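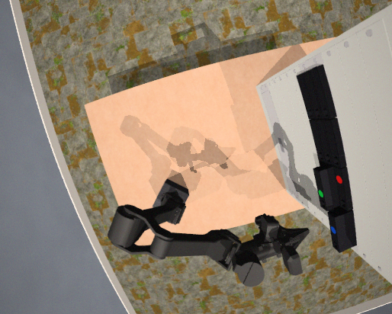

Overhead view, Zaltum gripper on approach to the panel blocks.

Stikura Bench Set for Rack and Panel Work

The Stikura Bench Set is a simulation package for teams choosing a gripper and controller for rack work. It puts a single black arm at a table with an upright rack cabinet and lets you run the same approach with different end effectors, camera views and controller settings. Everything happens in the simulator. No hardware ships with this product.

The set is sold to integrators, test labs and equipment rooms that need to know whether a gripper fits in front of a device before they pay for one.

What is included

Arm model with fixed base, full joint limits and collision shapes
Zaltum two-finger parallel gripper model
Pavora adaptive gripper model
Lozano controller profile, in position and compliant modes
Rack cabinet with a front-mounted device and colored targets
Room, table and floor, with lighting you can change
Overhead and room camera presets
93 recorded approach paths
One-seat license with updates for 2 years

Choosing a gripper

The Zaltum model is the one loaded when you open the set. It has narrow fingers and suits small connectors and buttons on a crowded front panel. Finger opening is set in the task file.

The Pavora model has wider pads and holds larger parts better. It needs more room on both sides of the target. If your devices sit close together, run the clearance check with the Pavora before you do anything else. Most rejected paths in our own comparison were Pavora paths that touched a neighboring connector.

Both models use the same wrist mount, so you can switch between them without editing the arm file. The tool center point is updated when you switch.
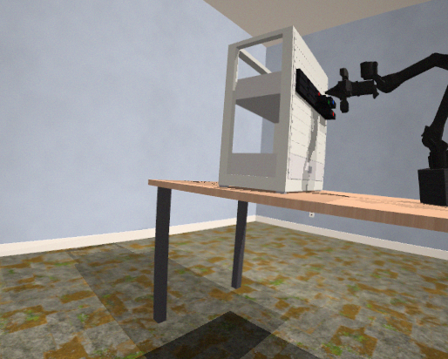

Can I load a gripper that isn't in the set?
Any gripper with a URDF file and collision meshes can be imported. Place both in the tools folder, set the tool center point, and run the wrist check. Grippers with more than two fingers load correctly but are left out of the comparison report.

Controller modes

The Lozano profile has two modes. Position mode follows the path exactly and stops on contact. Compliant mode lets the wrist give a little along the approach axis, and this is the better choice for plugging and pressing tasks. Stiffness is set per axis.

Start in position mode. Get the path clean, then switch to compliant mode and tune stiffness one axis at a time. Changing all the axes together makes the contact log hard to read.

The profile also includes a slow approach zone in front of the target. You can make the zone longer or shorter, but it can't be turned off in the standard license. 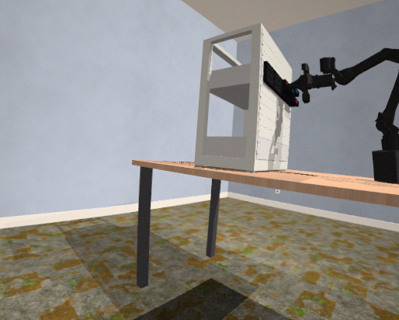

Fingertips beside the upper red button. Blue and green sit lower on the same device.

Camera presets

Use the overhead preset for checking reach and base position. Room presets are better for height and for the gap between the fingertips and the device. Side views can hide sideways error, so check each path from at least two presets before you accept it.

Shadows are on by default. If you are training or testing a vision model, leave them on for at least part of the run. The arm's shadow can land on the cabinet face during an approach and change how the front panel looks to a detector. Shadow strength has its own setting in the lighting menu.

Running a comparison

1. Open the task file and pick a target color.
2. Select the first gripper and a controller mode.
3. Run the path set and save the log.
4. Switch grippers and repeat with the same seed.
5. Open both logs in the report tool.

The report lists clearance, contact force, path time and final position error for each run. Results export to CSV.

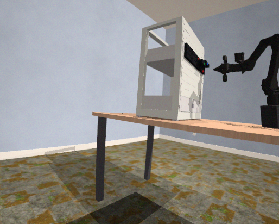

Gripper tip just short of the connector, with the cabinet's open side to the left.

Notes from testing

Bok-nam Ahn ran the release comparison, 728 approaches split evenly between the two grippers. Base position mattered more than expected. With the base too close to the cabinet, the elbow folded high and the wrist had little room to correct. The default base position was moved back in the January update as a result. Older task files keep the old position unless you reset it.

Lucía Salcedo maintains the path set and reviews paths sent in by users. Include the task file and the log when you send one.

Known limits

Cables are not simulated. Connectors are rigid.
Only one arm can be loaded at a time.
Drawer and handle tasks are not scored in the report.
Translucent overlays may slow down older graphics cards.

Ordering

Part number STK-728. Delivered by download. A trial license runs for 7 days and includes the Zaltum gripper only. Lab licenses with more seats are available by quote.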